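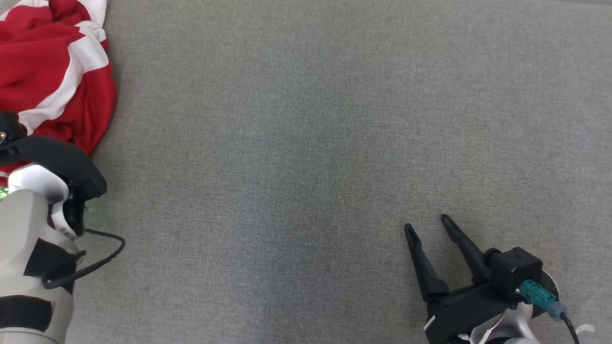

Figure 1. Both arms at the folding table, with a red and white striped cloth in the top left corner.

Who folds now? Four weeks at the Mellar laundry
Work and Technology module, second-year project report
Sunday, July 13, 2025

How I ended up in a laundry

My first plan was to write about self-checkouts, like half my year group. Then my aunt mentioned that the laundry where she used to do Saturdays had put in a pair of robot arms, and I dropped the checkouts on the spot (sorry to my tutor, who had already signed the form). I wrote to Mellar in April and had a yes two days later, on condition that I wore the hairnet and kept out of the way of the cages. I managed the hairnet.

Mellar does laundry for care homes, small hotels and a couple of gyms. It employs 62 people over two shifts, most of them on the folding and packing floor. Hotel sheets have gone through big flatwork machines for years and everyone there treats those as furniture. What I wanted to look at was the mixed work: the shirts, tea towels, tunics and odd bits that come out of the dryers in a heap and have always been sorted and folded by hand.

The arms live in what the staff call the Dandetti, after the firm that set it up. On paper it's the Dandetti folding cell, but I only heard the word "cell" from the office. On the floor it's "the Dandetti" or, on bad mornings, something else.

What I did

I spent four weeks there, mostly mornings, and talked properly to 10 people: seven from the floor, two team leaders and the production manager. By properly I mean sitting down with tea and my list of questions. I also had a lot of half-conversations over the packing bench, and those taught me more than the list did, if I'm truthful about it. I've used them only where the person said I could, and I haven't named anyone.

I had a go at the job too. I folded tea towels for two mornings next to a woman who has done it for longer than I've been alive. She let me finish a pile, looked at it, and refolded the lot while chatting about her holiday.

The table

The Dandetti is less grand than I'd pictured. There's a flat surface covered in grey felt-like cloth and two arms, white and light grey with black grippers, that come in from the same side. Look at Figure 1 and you can see how bare it is: the left gripper is down by the lower edge of the striped cloth, the right one is open over a patch of empty grey. The fingers on the right are long thin prongs with a good gap between them. I'd expected something more like hands.

A person tips items into the tray at the back. The arms take one, spread it out, fold it and push it to the side, and another person picks up the folded stack and checks it. So there are two human jobs wrapped round the machine, feeding and checking, and both of them were new last year. I'll come back to that because it's most of what I ended up writing about.

The plain grey covering was the team leaders' idea. The first one had a shine to it and everything slid about. They'd said so on day one, they told me, and it took three weeks for anyone to order a different one. I heard that story from four separate people, so clearly it still stings a bit!

What the numbers say

The production manager let me copy the count for my second week. The Dandetti folded 3382 items in that week that passed the check first time. I was ready to be impressed, and then the team leader on earlies pointed out that her best folders get through far more than that between them without any fuss. She wasn't being snide about it. Her point was that the arms are slow but they don't get sore wrists, and they can be left with the tea towels while her people do the tunics, which have poppers and pockets and which the arms make a real mess of.

I asked for the count of items that failed the check and was told it wasn't kept in a form I could have. I don't know if that means it isn't kept or that they'd prefer I didn't see it. I've left it as a gap in my data and I know it's a big one.

What people told me about their work

Wrists and shoulders came up first in nearly every chat. Folding small flat things all day is hard on you in a way I hadn't thought about until my second morning, when I couldn't open a jar. The people who used to do long runs of towels were the most positive about the arms, and a couple of them said they'd be cross if they were taken away.

Then there's the checking job. I'd assumed checking would be the easy one and everybody would want it. It's the least liked job on the floor. You stand still, you wait for the next fold, you look at it, you wait again. One folder told me that by hand she could speed up before break and ease off after, and nobody minded so long as the cage was full. Next to the Dandetti she goes at its pace. "It's not fast," she said, "but it's not mine." I wrote that on the back of my hand because my notebook was in the locker.

Feeding is a bit better liked. You move about and you get to sort, and there's a knack to it. The feeders have learned to shake things out first so they land loosely in the tray, and they hold back anything very knotted. None of that was in the training, which was half a day and mostly about where the stop button is. They worked it out and passed it on between shifts on a sheet of card taped to the end of the bench. I asked if Dandetti had seen the card. The engineer had taken a photo of it, apparently, and several of the tips turned up later in the updated instructions. The feeders were pleased and also slightly put out, and I think I would be too.

Talking is the one I nearly missed. Hand folding happens at long benches with people facing each other. The Dandetti has one person at the back and one at the side, and they can't really chat without shouting. So when you're rostered on it you're out of the conversation for the morning. The rota swaps people every two hours now, after they asked for it. When it first went in, it was a whole shift.

Pay and jobs

No one at Mellar lost their job when the arms came in. The manager said this to me in our first five minutes and the floor staff backed it up. But three people have left since then for ordinary reasons and only one has been replaced, and the floor staff brought that up as well, usually straight afterwards. I put it to the manager, who said it had been a quiet spring for hotel work. Both things could easily be true and I haven't got enough to pick between them.

Pay for feeding and checking is the same as for folding. A few people felt that feeding ought to be a bit more, seeing as you're in charge of stopping the thing if a sleeve gets wrapped round it. The team leaders agreed with them. The office is "looking at it", and had been since before I arrived.

The other site

Mellar has a smaller site on Fagundes Road which has no arms at all, and I got one day there to compare. I'd planned more but the bus is dreadful. The work looked just like the main site's hand benches, only noisier, with the radio on. People asked me about the Dandetti far more than I asked them anything. They'd heard it could do fitted sheets (it can't) and that it ran all night by itself (it doesn't, it's switched off when lates go home). I was a bit shocked that a twenty-minute bus ride was enough for that, and I think a visit for the Fagundes Road staff would be cheap and would do some good. I've said so to the manager.

What I'd change

For Mellar, if they want it: write down the failed folds and let the floor see them, move the checking spot so the checker faces a bench, and sort out the feeding pay one way or the other.

For my own project, I should have gone to lates. I only saw the late shift twice, and they have fewer people and more mixed loads, so the feeder is often doing the checking as well. One of them told me I'd studied the easy half of the day, and she had a point. I'd also ask to see the rota from before the arms went in. I only thought of it in my last week, when the person who keeps it was on leave, and the copy I was promised still hasn't come.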